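In praise of the plain metal bowl

14 Dec 2022

Every kitchen shop wants to sell you a set of something, and I have fallen for most of them. The nest of glass dishes with clip-on lids, the speckled stoneware, the bamboo fibre ones that went furry round the edge by July. So let me make the case for the thing I should have bought first and would now rescue from a fire – the ordinary stainless steel bowl, on an ordinary pale table, with nothing else competing for space.

I mean the table part just as seriously. We are forever being told to style our worktops, with boards propped up and oils on a little tray, and then we wonder why there's no room to roll out a pie crust. Give me a plain beige top and a plain wall behind it and I'm happy all afternoon!

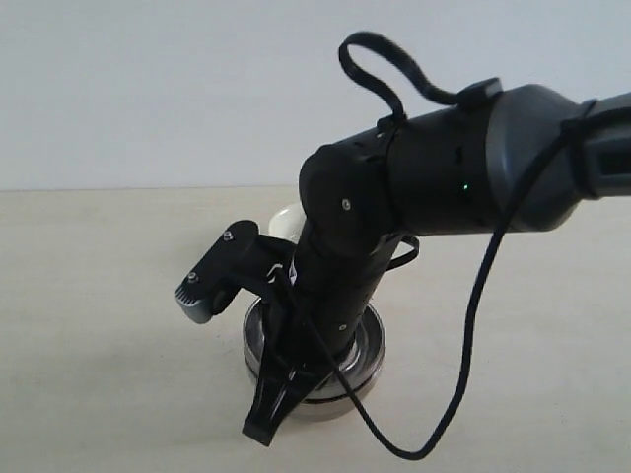
A clear surface makes you want to start something. When mine is bare I bake on a Wednesday night for no reason at all, and when it's covered in post and chargers we have toast. The flat I rented in Brumunard had a table barely wide enough for two plates, and I cooked better there than I ever did in the big fitted kitchen that came after it, simply for want of anywhere to put clutter down.

Then the bowls. My first one came from the market in Lolska, 40 crowns from a man who wrapped it in newspaper as if it were crystal, and it has been dropped down the back steps at least once. It has held bread dough, soaking lentils, a poorly hedgehog (one night only, with a towel) and more salad than I care to think of. I now own 4, in different sizes, and I use every one of them most days. 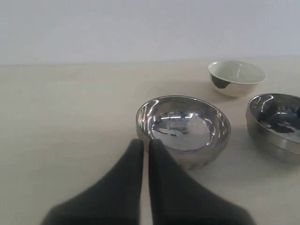 People complain that steel shows every fingerprint and smear. It does, and a quick rub with a tea towel sorts it out. What you get in return is light! A shiny bowl on a dull December table picks up the window, the lamp and your own stretched face, and the whole room feels more awake for it. I do keep something with a white inside as well, for beating eggs and for judging the colour of a sauce, as steel is hopeless at that.

I'll grant the other side a few things. You can't put steel in the microwave, and a Bodin stoneware dish looks lovelier going to the table with a crumble in it. My sister-in-law swears by her Landarik glass set and can see her dough rising through the side, which I do envy. But she carries it about like a newborn, and I would much rather bang mine down and get on with the whisking.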